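Barkthorpe Community Workshop
Bench Tips: Care of Small Handheld Power Tools

Members are asked to keep the wooden benches in good order and to treat shared tools with care. The guidance below applies to all benches and was last reviewed in June by Ekua Quaye.

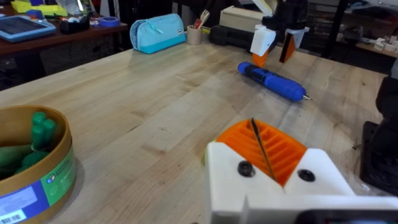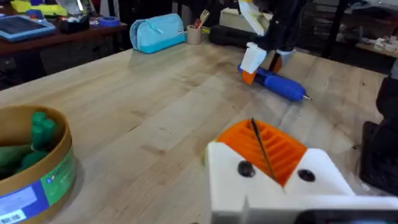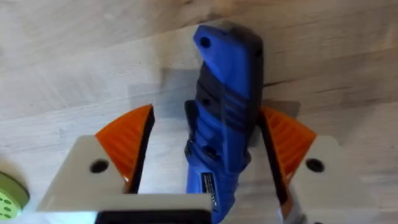
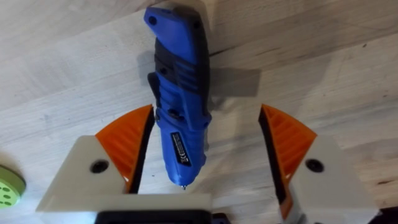 The blue handheld tool on the wooden work surface.

How should a cordless screwdriver be stored between jobs?

Remove the bit, wipe the body with a dry cloth, and place the tool in a dry drawer away from direct heat. If it will not be used for several weeks, charge the battery partway before putting it away and check it again after 28 days.

General rules for the bench

Lay a tool on its side and well back from the edge. Keep no more than 2 power tools on a bench at one time. Sweep the surface before leaving, and return hand tools to their container.

Worn bits should be handed in at the desk. Replacements are issued on Thursday from 9 a.m. Questions about chargers may be directed to Nii Dogbe.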